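Ticket: Closthorpe Gatehouse - drawbridge stalls halfway, motor clicks
Opened by: Hauwa Odukoya
Status: open, waiting on part
6 min read

Okay, so I'm putting everything in one place now because my first two messages to Zivura support were a mess and I kept forgetting what I'd already told them.

The set is the Closthorpe Gatehouse, the 572-piece one with the motor add-on. I bought it sealed and built it over two evenings, and I absolutely love it. The little murder holes over the gate are my favorite bit, and the guards come with those printed torsos with the boar's head on them (so good!). But the drawbridge won't come all the way up. It lifts to something like a 45-degree angle, stops, and then the motor goes click-click-click until I switch it off. Going down is fine, every time.

Things I'd already checked before writing in: fresh batteries, the plug pushed all the way into the hub, the string not caught under the winch drum, and no minifigure standing in the hinge. That last one got me once before on a different set, so now I always look.

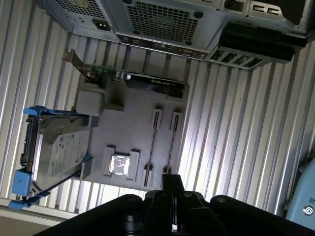

Support's first answer was to rebuild step 41, where the winch axle goes through the left tower wall. Fair enough. I took the roof off, pulled the tower down to the window line, and put it all back exactly like the booklet. Same stall at the same height. I did find that I'd used a dark gray bushing where the picture wants a light gray one, but they're the same part in a different color so I don't think it matters. I swapped it anyway.

Next I pulled the string off completely and ran the winch with nothing on it. It spun happily, no clicking. So the motor isn't dead, and the axle isn't binding when there's no load. Then I lifted the bridge by hand with the string off, and it swung up smoothly until just past halfway, where I could feel a tiny bump. Not a hard stop, more like a drawer that wants a bit of a shove.

Georges Bataineh from support wrote back after that one (very patient man, thank you Georges) and asked whether the bump was on the hinge side or the chain side. I didn't know! I had to take the bridge deck off and try each hinge arm separately. Left arm fine. Right arm has the bump.
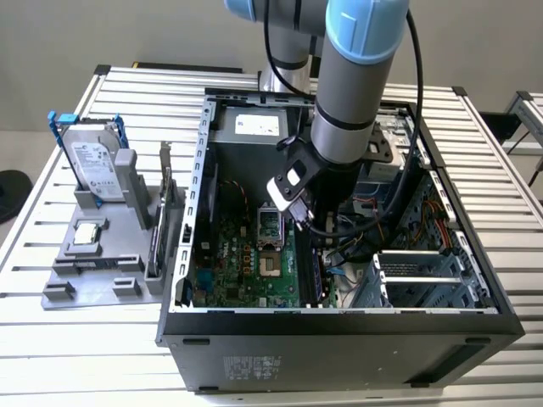
What I tried on the right hinge

1. Swapped the left and right hinge arms. The bump stayed on the right side, so it's not the arm.

2. Swapped the two pins. Still on the right.

3. Took the stone facing off the right pier, which is all those small masonry-pattern bricks plus the two corner slopes. The bump got smaller but didn't go away.

4. Looked at the 14-tooth gear on the inside of the pier. It moves with the hinge and it's supposed to sit flush against the beam. Mine had a gap you could slide a thumbnail into. I pushed it in until it clicked, and the bridge came all the way up - once. The second time it had walked back out along the axle and I was stuck at halfway again.

So that's where the trouble is. The gear doesn't grip. I held it next to a spare from my old Hakala windmill, and the cross-shaped hole on the Closthorpe one is a hair looser. You can feel it on the axle. The windmill one bites and stays put, this one slides if you look at it funny.

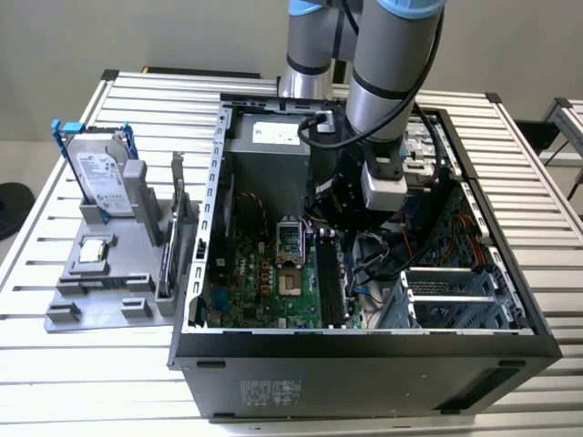
I did run with the windmill gear in for an evening, just to see. The bridge went up and down over and over with no clicking at all, and my nephew raided the castle until bedtime. The trouble is the windmill gear is bright tan and it shows through the arrow slit, and I want that set complete again anyway, so I've put it back where it belongs.

Georges asked for the number molded on the inside of the gear. I can't read it. I tried with a flashlight and my reading glasses and all I get is something that might be a 3. He also asked which version of the booklet I have, and mine has the correction slip tucked in the back about the winch string (it says to wind on 270 degrees before tying off, where the printed page has a full turn). I followed the slip. I also tried the full turn in case it helped, and it only made the bridge sit crooked when it's down.

For anyone else reading who has the same stall: the gear can be reached without wrecking the tower. Lift off the right-hand battlement in one piece, slide out the two tiles behind the portcullis, and you can get a finger in there. It's fiddly. I used the handle end of a teaspoon.

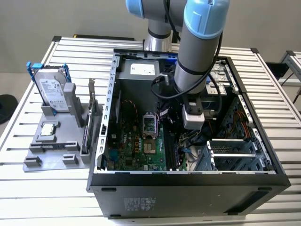

One more thing I forgot to put in the last message. I have the Serus hub, the older one, with the slider switch on top. Georges wanted to know because the newer one ramps up slowly when it starts, and mine goes straight to full speed. He thinks the jerk at the start might be what walks the gear outward, and that a tight gear wouldn't care either way. Makes sense to me. I tried helping the bridge along with a finger for the first bit, and it did get higher than usual before the clicking started.

Replacement gear and a spare half bushing are on order under the same ticket, no charge. Georges suggested putting the half bushing on the outside of the gear so it has nowhere to go, and there does seem to be just enough axle sticking out for that. I'll try it with the old gear as well, out of curiosity, and post which one holds.

Meanwhile the bridge is down, the portcullis is shut, and the motor is unplugged so small hands can't grind it. If you need the parts list page from my copy, I can type out the gear row for you.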